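January, 14:20
By Tove Eyvindsson

Ticket 786: label printer on the Hutlow bench drops the last line of the care text.

Reported by Leif Blöndal. Labels for garments print correctly up to the fibre content, then the washing line is missing. Purple shirt stock affected, other stock not checked.
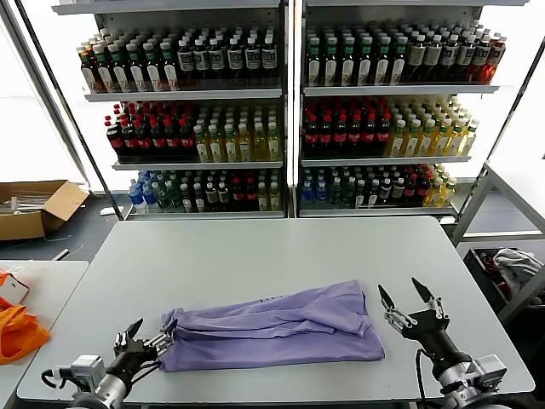
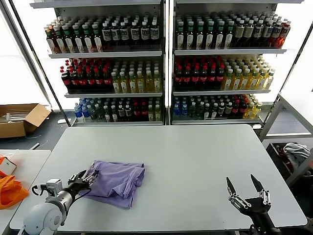

Purple item, folded, on the grey table.

Kallska Garment Systems — Second Line Support

Template limit is 80 characters per field. The washing text runs over it and the driver discards the whole line with no error. Raised the limit, restarted the spooler, sent 3 test labels. Two were complete, one was blank — ribbon slack, reseated.

Queue of 3,000 still held. Baldur Ladefoged to release it after the ribbon check. Ticket stays open.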